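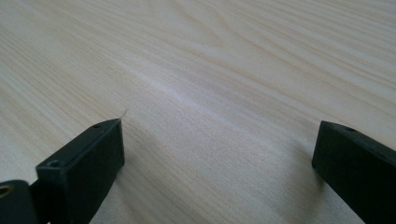 Home Forum Wood Finishing Ask Log in

Dull patch on a pale table after cleaning

I have a pale wood table with a hardwax oil finish, sold under the Kistell name. After a spill I cleaned one area with dish soap. The grain there now feels rough. Can I re-oil only that area, or does the whole top have to be done?

3 shares - 2 replies

Thijs Kuipers
Spot repair works on hardwax oil. It does not work on lacquer, so check the finish first. Then:

1. Wipe the area with a damp cloth and let it dry for 12 hours.

2. Sand by hand with the grain, 240 grit, light pressure. Remove all dust with a dry cloth.

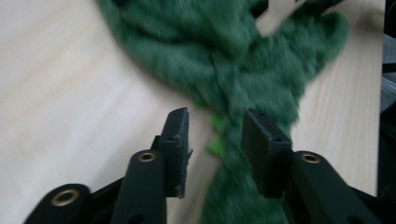
3. Apply a very thin coat of oil. Wait 20 minutes, then wipe off the excess - any left on top will cure sticky.

4. Buff after another 30 minutes. Spread oily rags flat outdoors to dry.

January 11, 2026

Frans De Haan
I just did the whole top with Brouwer oil, less hassle. Don't leave anything on it until it cures. 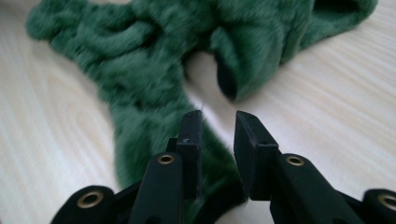
Green fabric on a pale wood tabletop

4 comments - Share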